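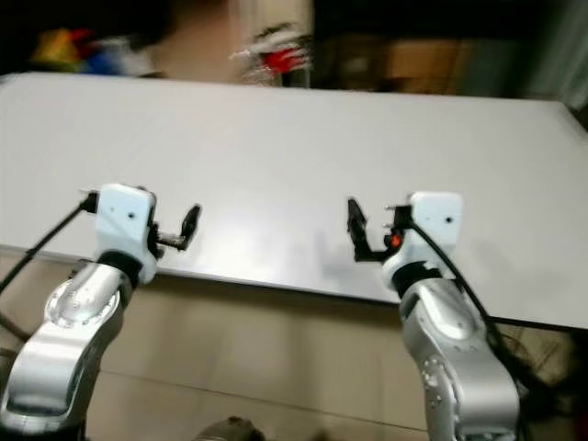
October. Early shift at Stavside, 6 to 2. The arms did the cable trays for the third week running and I mostly fed them and wrote up the stops. 82 trays by first break, then a long wait while Ga-eun Cheon changed a setting on the left gripper.

Two of the packing lot have gone over to Ramness. The rest of us are "cell minders" now - same money, less lifting, a lot more standing. My back is better and my feet are worse. I miss the talk at the bench, as you can't really chat when you're spread out one to a cell.

Heo wants 200 trays a shift by Christmas. Asked about the training course at Tarkircombe and was told to put it in writing, so I'll do that tomorrow.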